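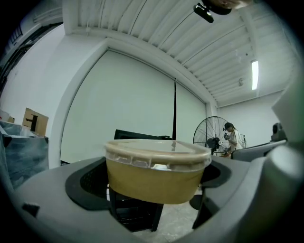 Danasberg to supply paper-bodied food containers to community meal programs

MEDIA RELEASE
For immediate release

Danasberg, the food packaging supplier, today announced that its round takeaway containers will be adopted by the Hokby network of community kitchens from July. Under the agreement, Hokby will replace the foam and rigid plastic tubs now used for its delivered meals with a kraft paper container and separate clip-on lid.

The first order covers 2000 containers, to be packed in sleeves of 50 and distributed to two kitchens for an introductory period. Further sites will be added once kitchen staff have reported on storage, filling and labelling.

"Our kitchens prepare soups, curries and rice dishes that travel across town before they are eaten," said Els Smits, Director of Programs at Hokby. "The container has to stack in a cooler bag, sit flat on a tray and open easily for someone with limited strength in their hands. Those were the requirements we put to suppliers, and Danasberg answered them in full."

The container has been selected in a single size. Hokby currently keeps several shapes of tub on its shelves, each with its own lid, and mismatched stock has been a recurring complaint at the packing bench. A single round format will allow staff to fill, close and label meals at one station.

Translucent lids were requested by delivery drivers, who check each order against a printed sheet before leaving the kitchen. Labels will be applied to the side of the container, leaving the lid clear.

Koen Hermans, General Manager of Danasberg, said the company had worked closely with Hokby on ordering and delivery arrangements.

"Community kitchens have modest storerooms and cannot take a pallet at a time," Mr. Hermans said. "We have agreed to smaller, more frequent deliveries, with bodies and lids supplied in matching quantities."

Warehousing and local delivery will be handled by Michiels, with orders placed by Thursday dispatched at the start of the following week. Kitchens will receive a printed guide on stacking, storage and the sorting of used containers. Lids and bodies are to be separated before disposal, in accordance with the rules of the local municipality.

Existing stocks of the previous tubs will be used up before the changeover at each site.

Media enquiries
Moushumi Paul, Communications, Danasberg

Program enquiries
Gijs Visser, Kitchen Operations, Hokby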